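The request had to be in by August 4, 2022, and Hiwot Negussie had the form open on her laptop with one line still blank. Line 13 was replacement finger pads. The budget for the Drollulska project allowed 3099 for hand-held grippers and everything that wore out on them.

"Two pairs," said Ferhat Tuncer. "Plus spares."

"Spares of what?"

"Pads. Pivot screws. The screws back out."

She typed it in. The Belhaj quote covered the grippers but listed the pads separately, with a lead time of 30 days. Zurnine shipped faster and would not commit to a price. If the order slipped into September, the kitchen tasks would have to be dropped from the plan or done with the pads they had. 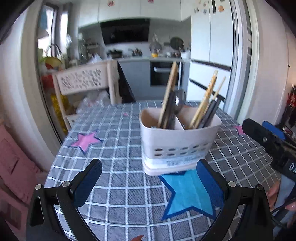

Ferhat opened and closed the fingers a few times and listened to the pivots. Chopsticks were the problem. A spatula gave the pads a flat face to hold, but a chopstick put the whole load on a narrow line, and the texture went first along that line. He had put this in a memo to Halima Bassey, who approved purchases, and she had sent it back asking for the wear rate per task.

"Do we have a wear rate?" Hiwot asked.

"We have a box of worn pads."

"Are they dated?"

He set the gripper down. "Some."

She changed the quantity on line 13 from one set to two, and the total at the bottom turned red. She took out the carrying case and it turned black again. In the field marked Justification she wrote "chopsticks," deleted it, and wrote "thin cylindrical objects."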